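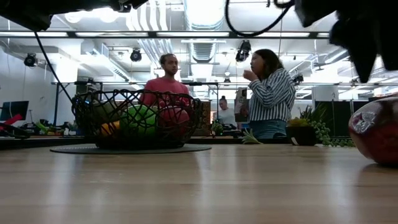 Bench tips: when a small arm drops what it holds

Faults of this sort usually have a dull cause. Work through the checks in order and change one thing at a time.

Stop the arm at the emergency stop before reaching in. A paused program is still live and may resume when a sensor clears.

Look at the cables next. A cable needs enough slack for the wrist to turn fully, but a low loop will catch on whatever stands on the table. Wire baskets are the worst for this. On our Furex arm, a sensor lead hooked a basket rim, the plug pulled halfway out and the fingers opened over the bench. The log gave fault 3349, listed only as "signal lost". Kwame Kyei found the plug after we had already changed two good parts.

Clip the lead to the arm every 10 cm and leave the free loop at the joint. Run the longest move at the slowest speed, with one hand on the stop button, and watch the loop throughout.

Wipe the finger pads with a damp cloth and let them dry. Waxed fruit leaves a film, and glossy things slip first.

Keep visitors and pot plants outside the reach of the arm. Mark the limit with tape, measured with the gripper fitted.

If the fault returns after 9 clean cycles, replace the lead. Do not glue the plug.

Ashok Katiyar, July 11, 2018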